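# Shape Block Sets: Frequently Asked Questions

This page answers questions received by the Berkstead Learning Resources Library about the borrowing, use and return of plastic shape block sets and work boards. It was last revised on Feb 28, 2024. The conditions of membership continue to apply to all loans.

## Who may borrow a set?

Sets are available to registered preschools, primary schools, family day care educators and allied health practitioners. Families may borrow through the general collection, which holds 3,108 catalogued items, but may not reserve a set in advance.

## How long is the loan period?

The standard loan is four weeks. One renewal is permitted if no other member has placed a hold. Requests to renew should be lodged before the due date.

## Are the blocks and the board borrowed together?

They are catalogued separately. Blocks are issued in a drawstring bag with a contents card. Boards are issued on request and must be collected in person from Room 122, as they are not sent by courier.

## On what surface should the blocks be used?

Any flat, stable surface is suitable. A timber board gives a defined working area and makes it easier for a child to see which pieces are in play. Members who have a pegboard benchtop may lay the board directly over it.
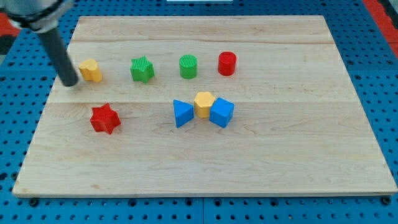
*Coloured plastic shape blocks on a maple board, laid over blue pegboard.*

The board should lie flat before any blocks are put out. If it rocks, please report this to the desk so that it can be assessed for warping. Boards are made up of several planks, and a visible seam between planks is not a fault. A seam that has opened or lifted should be reported.

## May we sort the blocks by colour as well as by shape?

Yes. The contents card suggests activities for both. Educators are free to devise their own.

## How should the blocks be cleaned?

Wipe each block with a cloth dampened in warm water and mild detergent, then dry it with a towel. Blocks must not be placed in a dishwasher. Boards are to be wiped along the grain with a barely damp cloth and must never be soaked.

## What happens if a piece is missing?

Please note the colour and shape on the contents card when returning the set. Single pieces are replaced from spares where possible. A charge applies only where the set can no longer be lent.

## Whom do we contact?

Loans and renewals: Frida Hedegaard, Member Services.
Repairs and replacement pieces: Rogelio Lumanlan, Collections.

Both officers may be reached through the front desk during opening hours.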